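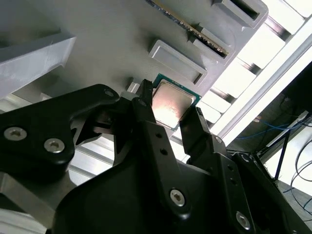 Figure 4.1 A desktop processor between the two fingers of a gripper.

Chapter 4
Whose Turn Is It, Anyway?

I once spent a whole wet weekend in January playing a two-player trading game called Harna, and I came out of it cross. The rules were fine, the map was lovely (all those little river ports!), and my opponent, Olesia Dovhaniuk, was as good company as ever. But I spent most of both days watching her think. She'd move every barge she owned, buy, sell, shuffle her cards, and then it would be me, doing exactly the same while she made the tea.

So this chapter is all about turns — who gets one, how long it lasts, and what the other player is meant to do in the meantime. In Chapter 3 we drew up our map and gave each port its goods. Now we've got to get people moving across it.

The oldest answer is the one Harna uses, and I'll call it "I go, you go". I do everything, then you do everything. It's easy to teach and easy to remember after a break for supper, and for a short game I'd still pick it nine times out of ten. The trouble starts when each side has a lot to move. A clever first player can wreck your plans before you've touched a piece.

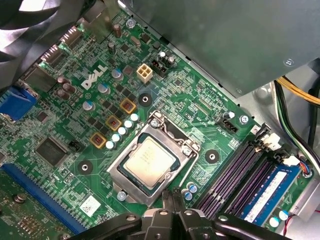
Card-driven games get round this by chopping the turn into small bites. You play one card, do one thing, and over it goes to the other side. Bergeron, which we'll be pulling to bits in section 4.2, has a deck of 56 cards, and every one of them can be used either for its event or for its movement points, never both. I love that choice! You're forever holding a card that would be perfect if only you didn't need to feed your army this minute.

Then there's the chit pull, where you draw counters from a mug to see which group acts next. Folier does it this way, and it's marvellous for solo play, as you can't plan round a mug. Some players can't bear it, mind you. I've had letters.

Before you read on, get out the game you started in Chapter 1 and play three full rounds of it with a friend. Keep a pencil handy and jot down every time one of you sits idle for longer than a minute. Don't fix anything yet — we'll come back to your notes in section 4.3, when we try the same map with Gralico's bidding rule, where you pay coins to go first.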